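Ticket 567: Stoltik online store, incorrect shipping charges on orders containing stackable tableware
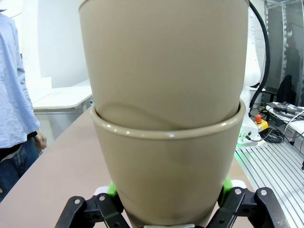 Ticket summary
Status: Resolved, monitoring
Priority: High
Opened: 3/19/20
Requester: Spyros Economou, Order Services, Stoltik
Assigned to: Roy Horrocks, Application Support, Petridis
System affected: Lakeck checkout module, shipping calculator
Category: Pricing and fulfillment

Description of the problem
The requester reports that customers who place two or more ceramic cups in the shopping cart are charged for a larger parcel than the warehouse uses. Cups in the tapered range are sold singly but are packed one inside another, with a paper sleeve between them. The shipping calculator treats each cup as a separate item with its own full height. An order that should fall into the small parcel band is therefore placed in the medium band, and the customer pays the higher rate.

Order Services became aware of the matter through customer correspondence. Refunds of the difference have been issued by hand. The requester asks that the cause be found and that the calculator be corrected before the next catalog is released in June.

Steps to reproduce
1. Sign in to the store with a standard customer account.
2. Add one beige tapered cup to the cart and note the shipping charge.
3. Change the quantity to two.
4. Select standard delivery to any domestic address.
5. Compare the charge with the published rate for a small parcel.

Expected result: the charge remains in the small parcel band.
Result obtained: the charge moves to the medium parcel band as soon as the quantity is changed.

Support log

Entry 1, R. Horrocks
The ticket has been received and the problem reproduced on the test store. The charge changes at step 3, before a delivery method has been selected. The fault therefore does not lie with the carrier rate table, which is consulted only after step 4. The requester is asked to supply the product export for the tapered range and one affected order in full.

Entry 2, S. Economou
The product export and one order confirmation have been attached. Please note that the order was amended by telephone after it was placed. If this makes it unsuitable, another can be provided.

Entry 3, R. Horrocks
The amended order cannot be used, as the telephone system writes its own parcel band to the record. A second order would be appreciated. In the meantime the product export has been reviewed. The columns for height, width, depth and weight are complete for every cup. The column headed Nested Height is blank throughout.

Entry 4, S. Economou
A second order has been attached. With regard to the Nested Height column, Order Services was not aware that it was in use. The figures were entered by the previous catalog team and were visible in the former system.

Entry 5, R. Horrocks
Thank you. The former system stored nested height in a custom field. The import into Lakeck was carried out with a mapping file prepared by Fulivov, the migration contractor. That file matches fields by exact name. The custom field was called Nest Height in the old export and Nested Height in Lakeck, and the values were dropped without an error message. The import log records the field as "skipped, no match" at the informational level, which is not included in the daily report.

Where Nested Height is blank, the calculator uses the full height of the item for each unit in the cart. This is the documented behavior of the module.

Entry 6, R. Horrocks
A corrected mapping file was loaded on the test store. The first attempt failed with the message "Value out of range: height." The old system held this measurement in millimeters and Lakeck expects centimeters. A cup which adds 15 millimeters to the stack had been read as adding 15 centimeters, more than the permitted maximum for its product class. A conversion rule has been added to the mapping file.

Entry 7, R. Horrocks
The second attempt completed without errors. Two cups in one cart now return the small parcel band. Three cups also return the small band. Mixed carts containing a cup and a serving plate return the medium band, as before, and this is correct under the current packing rules.

The requester is asked to confirm the packing rules for cups of different sizes. The calculator will nest any two items that share a stacking group. If a small cup and a tall cup are not packed together in practice, they should be assigned to separate groups.

Entry 8, S. Economou
The warehouse has confirmed that only cups of the same size are nested. The espresso size is always boxed individually on account of its handle. Please assign the groups accordingly.

Entry 9, R. Horrocks
Stacking groups have been assigned by size. The espresso cup has been removed from all groups and will continue to be charged at its full height. The change has been approved for the live store and was applied outside business hours. The product cache was cleared and rebuilt.

Entry 10, S. Economou
Order Services has placed test orders on the live store and the charges are correct. One colleague continued to see the former rate in an open cart. Is further action needed?

Entry 11, R. Horrocks
Carts opened before the change retain their parcel band until the contents are edited or the cart expires. No action is needed by Order Services. Customers who inquire may be advised to remove the item and add it again.

Root cause
Nested height values were lost during product import owing to a difference in field names. The calculator reverted to full item height.

Corrective action
The mapping file was corrected and a unit conversion rule was added. Values were reloaded for 70 product records. Skipped fields are now reported at the warning level and appear in the daily report.

Outstanding items
Order Services will review past orders for customers who have not yet received a refund. Fulivov has been asked to supply a revised copy of its migration checklist. The glass tumbler range uses the same field and will be checked under a separate ticket.

The ticket will remain in monitoring status until the June catalog has been loaded. Replies to this ticket should keep the reference number in the subject line.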